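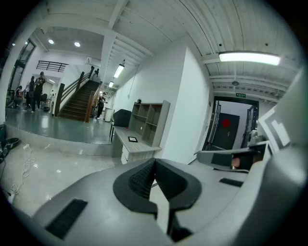

Figure 3. Interior of the Grakbridge site, with staircase, desk and doorway.

4.2 Registration and access to worship space

The registration rules in Sadilholm require a religious group to show 400 adult members before it can lease a building in its own name. Groups below that level may meet, but only on premises held by a private person or a registered company. Of the 708 congregations in our data, most fell below the threshold and met in homes, shops or shared offices. The Grakbridge site (Figure 3) is in the third category.

We coded each congregation by legal status, type of premises and reported contact with local officials. Contact was split into routine inspection, written warning and order to close. Cases in which the group moved before an order was served were coded as written warnings, following the Endex coding manual. This choice probably understates the number of forced moves in Yook district, where landlords often ended a lease after the first inspection.

Status had a clear link to the type of contact. Registered groups reported inspections tied to fire and noise rules. Unregistered groups reported visits during services, requests for lists of those attending, and questions about foreign funding. Fines of up to 2,000 crowns were recorded in both groups, but among unregistered congregations the fine was usually issued to the leaseholder. Several leaseholders later declined to renew.

Home-based groups are harder to assess. They were less likely to appear in inspection records, and their own reports could not be checked against a second source. We therefore exclude them from the model in Section 5 and report them separately. The December amendment, which extended the lease rule to private homes used more than once a week, took effect after the survey closed and is not covered by these results.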